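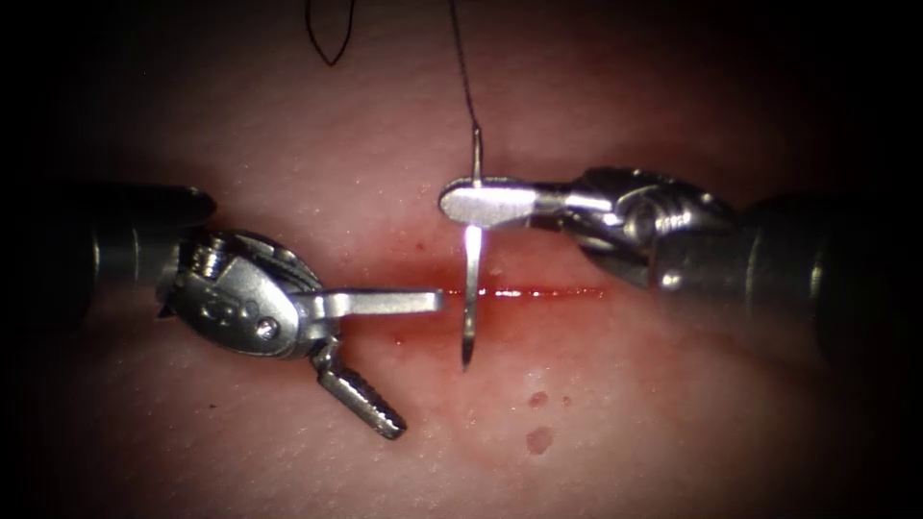
Section 4: Assisted suturing and the duties of theatre staff

4.1 Scope

This section applies to all staff at Hevden who work with the Sendow assisted suturing function. It sets out who does what once the function is switched on. It should be read with the Bundton theatre rota, which was revised in March.

4.2 Before the first stitch

1. The console surgeon confirms that both instruments respond to the hand controls.

2. The scrub nurse reads the needle type and thread length aloud. The circulating nurse enters both in the log.

3. The console surgeon checks the grip. The needle should be held near its middle in the jaws of the driver, with the point clear of the second instrument.
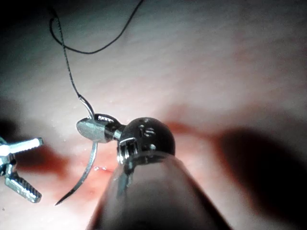
4. The console surgeon says "assist on" and waits for the scrub nurse to repeat it.

Caution: Do not switch on the function while the message 187 is showing. Call the duty engineer on extension 1123.

4.3 Changes to roles

The bedside assistant no longer follows the thread by hand during a run of stitches. The assistant now watches the monitor and keeps one hand near the pause button - this is a full-time duty and must not be combined with counting swabs.

Two people must be able to see the monitor at all times. The driver brings the needle to the wound line, and the second instrument stays close by with its jaws ready to receive it. 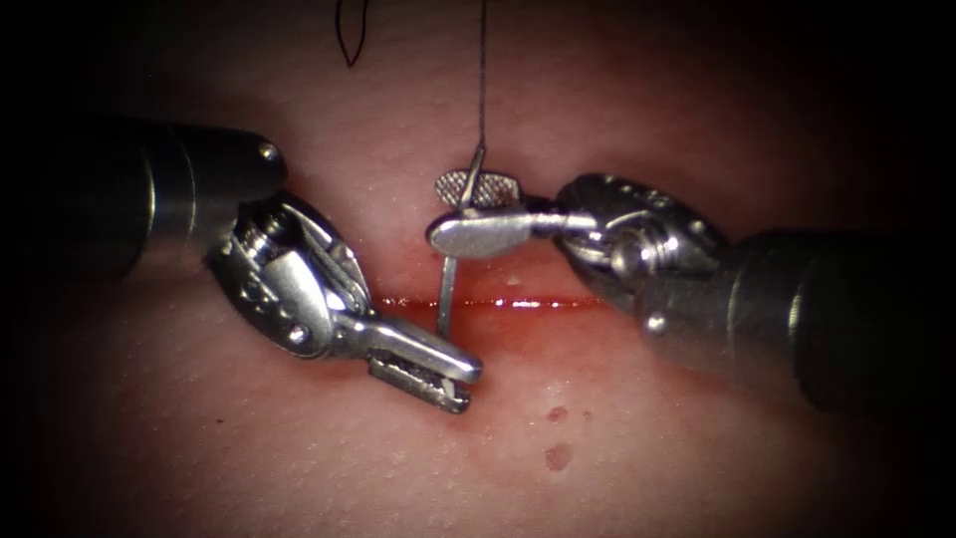 Either person may call a pause without giving a reason, whatever their grade. The console surgeon then takes back control and decides whether to go on by hand.

Note: Staff who have not yet completed the Mok training course may observe but may not take the assistant's place. Course places are arranged by Cheuk-hei Hsiao, and the practice room is open on Wednesday afternoons.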